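4.2 The landing and the stairs

I'll start with the part of the building I argued about most with my co-author, Kadir Öztürkmen, which is the open level at the head of the long staircase. Kadir thinks of it as leftover space, the bit you get when a stair has to arrive somewhere. I think of it as a room, and a pretty well used one, even though it has no door and doesn't show up with a name on the Bostia floor plans. (On the plans it's just a hatched area with an arrow.) We never settled it between us, so this section is written from my side, and Kadir gets his turn in 4.3.

When we began the interviews in March, I asked each of the 30 people who agreed to talk with us to tell me where they'd go if they had 20 minutes and nothing that had to be done. I expected the kitchen to win, or the window seats on the ground floor. A fair number did say the kitchen. But the answer that kept surprising me was "up top, near the stairs," usually said with a bit of a shrug, as though it wasn't a proper answer. One woman who works two floors down told me she'd been going up there for years and had never thought of it as somewhere she went. I loved that, and I wrote it on the inside cover of my notebook so I wouldn't lose it.

So what's the pull? Part of it is plain old height. The ceiling up there is a long way off, and after a morning under the low ceilings of the Yalçınkaya wing you can feel your shoulders drop. People talked about this without any prompting. They used words like "air" and "breathing room," and one fellow said it was the only spot in the building where he didn't feel he had a lid on. I'm wary of leaning too hard on that sort of thing, having read plenty of papers that treat a high ceiling as a cure for everything, but it came up often enough that I'd be silly to leave it out.

The other part is the stairs themselves. A long straight flight with a thin railing gives you a lot to look at. You see people well before you have to say hello to them, and they see you, and there's time for both of you to decide whether it's going to be a wave or a chat. Short stairs with a turn in them don't do this. We had one of those in the comparison building (the old Cloketti offices, section 3) and the landing there was dead all day long. People came round the corner, got a fright, said sorry and kept moving.

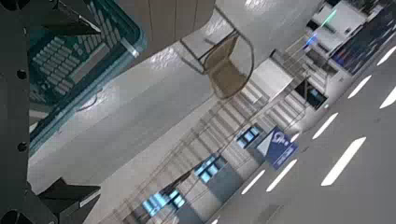
Figure 5. Upper level and long staircase, with the metal railing, a chair with a tan seat, and the blue-lit panels set along the side of the stairs.

Seating was where I changed my mind. My first draft of this paper had a grumpy paragraph saying the upper level needed proper lounge furniture, something soft and heavy that tells you you're allowed to stay. I've since thrown that paragraph out. The light chairs with the thin frames and flat pads turned out to be half the reason people liked it there! You can pick one up with one hand and put it wherever you please, and people did, all day. They dragged chairs toward the railing to watch who was coming, or away from it to make a phone call, or into a lopsided little ring when there was a birthday on. Nobody I spoke to had ever asked permission to shift one. Ask the same people about the big sofas on the ground floor and they'd tell you those "belong" where they are.

I should say that a flat thin pad isn't something you want to sit on for a whole afternoon, and my own back can vouch for that. The regulars seemed to treat this as a fair bargain. You come up, you sit for a bit, your tailbone gives you a nudge and you go back to your desk. A couple of people mentioned it as a complaint, and I've recorded it as one, but even they hadn't stopped going up.

Then there's the colour, or the lack of it. The surfaces run to white, beige and grey, and Kadir (who grew up in a house with orange doors) finds it all a bit chilly. What warms to the eye or cools to it is obviously a matter of taste, so I asked people what they remembered of the place when they weren't in it. Hardly anyone brought up the pale finishes. They remembered the blue. The lit panels by the stairs came up again and again, mostly as a landmark: "meet you by the blue," or "past the blue and up." It's a handy thing for a building to have a piece of itself that people can name. In the Yalçınkaya wing, where every corridor looks like its neighbour, people gave me directions by room number and got them wrong.

I did want to know if the panels were liked as well as noticed, and there the picture gets muddier. Some people found the light calming. Others said it was fine in the daytime and a bit much after five, when the rest of the floor goes dim. One of the cleaners told me she quite liked working near it at night because it was company. I've kept all of these comments together in the table at the end of the section instead of trying to boil them down to a score, as I can't see what an average of "calming" and "a bit much" would tell anybody.

The glossy white finish drew a mixed response as well. It bounces daylight around, and that was the idea according to the Plukoneck design notes, which we were kindly lent. It also bounces everything else. On bright mornings a few people swapped sides so they weren't sitting with the glare in their eyes, and that brings me back to the chairs again. If they'd been bolted down, I suspect I'd be writing a much crankier section about reflections. As it was, people sorted it out for themselves in a few seconds and mostly forgot they'd done it until I asked.

Where Kadir and I do agree is on the cost of all this, and it's noise. A tall open space with hard surfaces carries a voice a very long way, and the people whose desks sit nearest the foot of the stairs know far more about their colleagues' weekends than they'd like. Two of them had asked to be moved. I don't think that sinks the case for the upper level as a favourite place, but it does mean the favour is being paid for by somebody else, and the favourite-places literature (my own earlier work included) has been slow to ask who. Kadir's sound measurements are in the next section, and they're a good deal less cheerful than my interviews.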